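How to Wipe Down and Check a Small Fire Extinguisher
By Vittoria Cocco

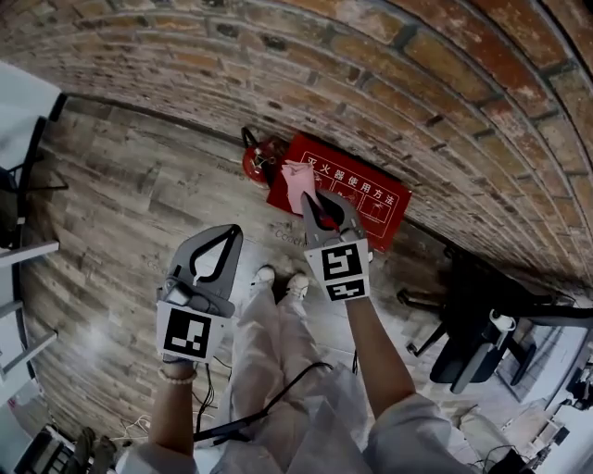
How often should a small extinguisher be cleaned and looked over?
Once a month is enough in most homes and shops. Do it more often in a dusty workroom or next to a stove.

What you need
A soft dry cloth, a second cloth dampened with water, a flashlight, and a pen for the tag. Skip solvents and spray cleaners. They can cloud the gauge and lift the label.

Steps
1. Clear the floor in front of the extinguisher. You should be able to reach it without moving anything.
2. Wipe the cylinder from top to bottom with the dry cloth, then go over any grime with the damp one. Dry it before you go on.
3. Wipe the handle gently and keep the cloth away from the pin. Don't squeeze the lever.
4. Run the cloth along the hose. Feel for cracks or soft spots, and look into the nozzle with the flashlight.
5. If your model has a gauge, the needle belongs in the green. If it is outside the green, call a service company.
6. Check that the pin and its seal are in place.
7. Dust the instruction sign. If it leans against a wall, set it back so the steps face the room and the extinguisher doesn't cover them.
8. Write the date on the tag and initial it.

Where to keep it
Near the way out, away from heat, and where people can see it. On a plank floor, wipe underneath too, as grit collects in the gaps and a damp base will rust. A bracket is better than the floor if the wall will take one. On old brick, drill into sound brick and leave crumbly mortar alone.

Updated 15 August 2018. Gerardo Mancuso sent in the correction to step 3.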